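Moving to one grocery trip a week

Since August I have been doing all my food shopping on Friday evening, and I said I would write up how it went. The short version is that I'm keeping it.

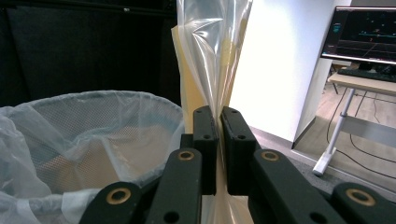
Before this I went to the store whenever I ran out of something, which could mean four trips in a week. I'd go in for milk and come out with milk, crackers and a rotisserie chicken I had no plan for. When I added up the receipts for July the total was over 1,000 dollars for three people, and we had still ordered takeout most weekends.

My neighbor Sanne Peeters has shopped once a week for years. She lent me the notebook she uses, and I copied her layout. The left page is dinners. The right page is what to buy, in the order of the aisles at Willems, where we both go. I write the dinners on Thursday night after checking the freezer.

The first week was bad. I bought too much lettuce and not enough bread, and by Tuesday we were eating rice with everything. I now buy two loaves and freeze one. Salad is for the weekend and Monday. After that it's carrots, cabbage and whatever is in the freezer.

Fruit took longer to sort out. Bananas don't make it seven days in our kitchen, so I get a few yellow ones and a few green ones. Apples are fine. Berries get eaten on the drive home.

My last trip came to 203 dollars, and that included dish soap and a big bag of rice that will last a while. I did go back on Wednesday for eggs, so it wasn't a perfect week.

The part I like most is the time. I'm at the store by seven, when the after-work crowd has thinned out, and home before eight thirty. The kids put away the cans and I do the rest.

I still haven't worked out what to do about milk. We go through it faster than I can fit it in the refrigerator. My husband wants to try the shelf kind for his coffee, and I told him he can go first.

Next month I want to try planning lunches the same way.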